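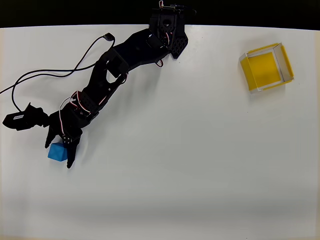
Blue cube, white table.

Home Journal Furniture Shop notes About
Search this diary... Go

July, late evening

I have decided about the stool. It will have three legs and the seat will be of ash, and I will stop to draw the version with four. The floor in my flat in Farwood is not even, and each stool with four legs I made was rocking after one week. My notebook has 12 drawings of it and the third was the best, so I lost much time on the others.

In the morning I took the tram to the wood yard on Vanier Street. They had ash boards of 165 centimetres, a little short for my plan, but I can cut the seat from two pieces and glue them. I paid more than I wanted. The man at the saw asked if it was for a guitar, and I was pleased, I don't know why. 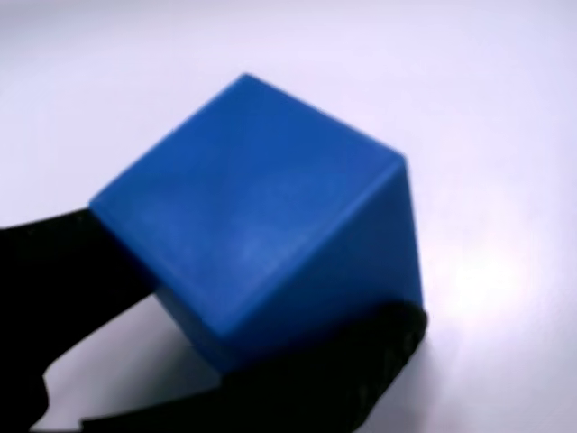
The colour is still open. I like the grey from Munshi, the matt one, but on ash it hides the grain and then I could have bought pine. Oil is the honest choice for this wood. Maybe I will put grey only on the legs, from the floor up to 15 centimetres, like socks. I tried it on a scrap piece and left it at the window to look again tomorrow.

The Leseck fair wrote to me too. A small stand costs 400 dollars for the whole weekend, and I must say yes or no before August. With one stool and two lamps I would feel ashamed to stand there. With three stools, maybe. I did not answer yet.

My hands smell of glue and I have not eaten a proper dinner. Tomorrow the legs.

We use cookies to remember your settings. Accept Decline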